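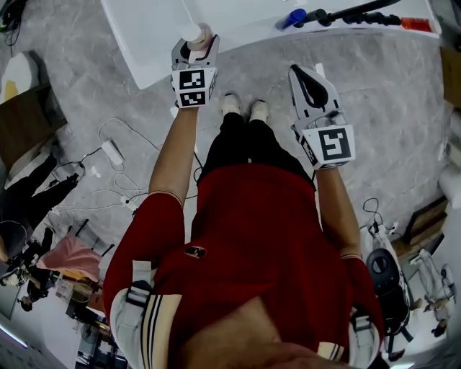 Lisgate Naturalists' Forum
Print this thread | E-mail this thread

Owl calls on the Curgate trail, February

S_Lagos wrote:
Members are asked to share any records of calling owls from the lower Curgate trail this month. At 5:40 a.m. I heard a series of low hoots from the hemlocks beyond the second footbridge, repeated for up to 7 minutes. The rhythm was even, five notes to the series, and a second bird answered at a higher pitch. I have entered the pair as great horned owls. Confirmation from other listeners would be appreciated before the record is passed to the county list.
Soledad Lagos, Records Section

tedowridge wrote:
I walked the same section the evening before and heard a barred owl, without question. The final note dropped off in the usual way. I would ask that the entry be held until the two reports are compared.

J.Chauke wrote:
The two reports do not conflict. Both species have been recorded in that stand since 2000, although seldom in the same week. Great horned owls are on eggs by now in this county and the pair will duet less often as the month goes on. Barred owls are only beginning to call in earnest.
Johannes Chauke

tedowridge wrote:
With respect, barred owls tend to keep quiet where the larger species is nesting. I have surveyed the Tedow side for many winters and have not once had both from a single stop. One of us has the wrong bird, and a five-note series at a distance is easily misheard.

S_Lagos wrote:
The point is noted. The higher voice was the female, and I heard both birds clearly across the water. There was no wind. I did not hear a falling note at the end of any series. My stop was on the north bank, and it would help to know where the evening report was made.

tedowridge wrote:
South bank, near the old Alarcón pasture gate. I had assumed we were speaking of the same bank.

J.Chauke wrote:
Those points are more than half a mile apart, with the ridge between them. I recommend that both records be entered separately, each with its own location. Members are also reminded that recorded calls are not to be played on this trail during the nesting season. The rule applies to surveys as well as to casual visits.

marshwren70 wrote:
Does the rule cover imitating the call by voice? The posted notice at the trailhead mentions recordings only.

J.Chauke wrote:
The notice is worded that way, but members are asked to refrain from both.

tedowridge wrote:
I do not agree that a single hoot by voice does any harm. I will enter the south bank record tonight under barred owl.

Print this thread | E-mail this thread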